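Adding an Episode Page to the Okham Series Wiki

Last updated 9/14/21

Episode pages on this wiki follow one layout. The steps apply to all seasons of Okham, including the 2 specials. You need a registered account to create a page.

Step 1. Search for the episode by title and by production code. The wiki has 896 articles, and some episodes already exist as stubs under a working title. If a stub exists, rename it and edit it.

Step 2. Create the page with the exact on-screen title. Do not add the season number. If the title matches a character or a place, add "(episode)" after it. "Skostham" is the town; "Skostham (episode)" is the episode.

Step 3. Fill in the infobox. Required fields are season, episode number, overall number and running time. Enter the overall number as digits only, for example 111. Leave the airdate blank until the network schedule confirms it.

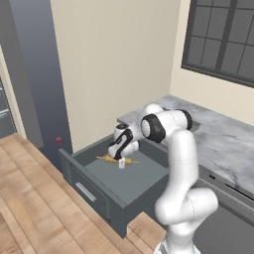

Robotic arm over an open drawer, with a corn cob inside.

Step 4. Write the lead. Use one sentence giving the title, the season position and the overall position. Plot details go in the next section.

Step 5. Write the synopsis in present tense. The limit is 45 words. Leave out the ending.

Step 6. Write the full plot under its own heading. Use character names as listed on the cast page. Hnatiuk is always referred to by surname, even in flashbacks. Describe events in broadcast order.

Step 7. Add trivia and continuity notes. Each note needs an episode reference. Remove guesses about future seasons.

Step 8. Add the categories: season, year and main location. Episodes set in more than one place take the location of the opening act. Gullodmont episodes also take the "Two-part stories" category if the plot carries over.

Step 9. Preview the page, check for red links, and save. Then update the previous and next links on the neighboring episode pages.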